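The **Salcedo method** is an approach to early literacy teaching in which children aged three to five sort small objects by their opening sound before they are shown any written letters. It takes its name from the Salcedo kindergarten, where Baltasar Zapata and Naa Aidoo developed it, and is now sold to preschools as a boxed program by the publisher Pridico. Supporters credit it with early gains in reading. The evidence for this is thin.

## Practice

A session runs for 9 minutes and is repeated daily. The teacher says a sound, the children fetch an object that begins with it, and the group repeats the name aloud. Letters are held back until the second term. Pridico also sells wall pictures meant to prompt talk, usually of outdoor places - a meadow might serve for *m*, a cloud for *c*.

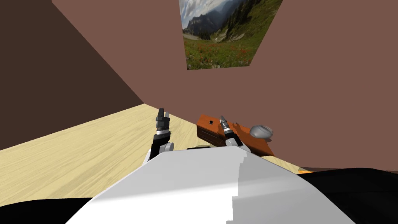
*Mountain landscape on a plain wall.*

The publisher's handbook calls this order of teaching "natural", a word it doesn't define. Sorting objects by sound was common in preschools well before the method had a name, and it is hard to say which parts of the program are new apart from the timetable and the box.

## Claimed results

The figure most often quoted is 3273, the number of children said to have finished the program. It comes from sales records and says nothing about whether any of them learnt to read sooner.

The only published trial, led by Kekeli Issahaku, followed 611 children in the Stancombe district. Those taught by the method named more opening sounds after one term. By the end of the year the gap had closed to about 50 children's worth of difference on a single subtest, and there was no comparison group for letter writing. Teachers also knew which classes were using the program, and they did the scoring.

## Use with older objects

Later editions add a set of household items, among them keys, cups and telephones. Some centres favour items with printed letters on them, although this sits oddly with the rule against showing letters early.
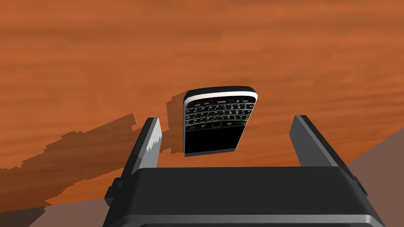

Hậu Âu has objected that the rule was never meant to be strict, and that children who ask about a letter should simply be told its name. The handbook's current wording doesn't allow for this.

## See also

- Wasosen reading scheme
- Phonological awareness
- Play-based learning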